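Week 9 notes: Domain randomization, and why I made you all wait for the ring task

Monday section, these go with the second half of the lecture. The first half (system ID) is in last week's notes, and I never finished the slide with the friction plots, sorry.

Where we left off

We had a policy trained in simulation that did great in simulation. Then we asked what happens when you put the same weights on a physical arm, and most of you guessed "it gets worse," which is right but a little vague for my taste. Worse how? I'd like you to get in the habit of splitting the gap into two piles. One pile is stuff the policy sees differently (colors, light, camera angle, noise). The other pile is stuff that moves differently (friction, mass, delay in the motors, backlash in the joints). Domain randomization can go after both piles, but the knobs are separate and people love to turn all of them at once and then have no idea which one mattered.

The basic recipe, one more time because the board got messy: at the start of every training episode you draw a fresh set of simulator parameters from some distribution. The policy never gets told what you drew. It has to find a behavior that works across the whole spread. If the real world lands somewhere inside that spread, you have a decent shot.

Notice how much work "some distribution" is doing there. Too narrow and you've just trained on one slightly wobbly world. Too wide and the policy gets timid! It learns slow, mushy motions that sort of work everywhere and work well nowhere. I did this to myself with the Nusteo pushing task a couple of years ago and spent most of May convinced I had a bug in my reward.
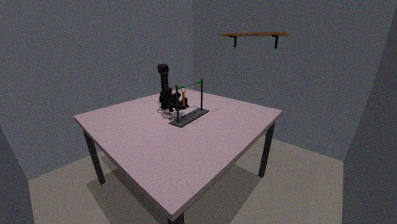 The ring task in our Brovent simulator is the one I want you to use for the homework, and I like it because you can't fake your way through it. The arm has to get a ring along a rod without fouling on anything, so small position errors show up right away. Look at how the rod is laid out, with a bright green section at each end and a thin dark stretch between them, and the pale ring sitting near the left green section. Ask yourself what a camera-only policy is going to latch onto. Mine grabbed the green. It had learned "go from this green blob toward that green blob" and it had no real idea where the rod was. Change the green a little and it fell apart.

So that's your first experiment. Randomize colors only and leave the dynamics alone. My baseline with no randomization got 61 percent success on held-out colors. With color randomization switched on, same training budget, it went up, and I'm not going to tell you how far because it's question 2.

Second experiment: put the colors back to default and randomize the dynamics. Ring mass, contact friction, and action delay. Start with delay, please. Everybody skips delay and it's the one that bites on hardware. I sample it once per episode, uniformly, from zero to 40 milliseconds. If you resample it at every step you get jitter, and that's a different problem with a different fix.

Third: both together. Expect it to train slower. My combined run needed more than 700 thousand episodes before the curve flattened, so start it early in the week and go do something else.

A word on evaluating

Use the Plundasberg split. It's a fixed set of 772 parameter draws that you never train on, and everyone in the class uses the same one so we can compare. Report the mean and also the worst tenth of the draws. The mean hides a lot. I've had two policies tie on the mean and then look completely different in the bottom tenth, where one of them dragged the ring into the rod and just kept pushing.

Also please run at least three seeds. I know, I know. Compute is on the Dow cluster and the queue is short at night.

For next time

Read the handout on adaptive randomization (where the ranges grow as the policy improves) and come with an opinion on this: if the policy has a memory, say a small recurrent net, can it work out the delay from its own recent history and adjust? Think about which of the three dynamics knobs it could figure out before it ever touches the ring, and which it couldn't.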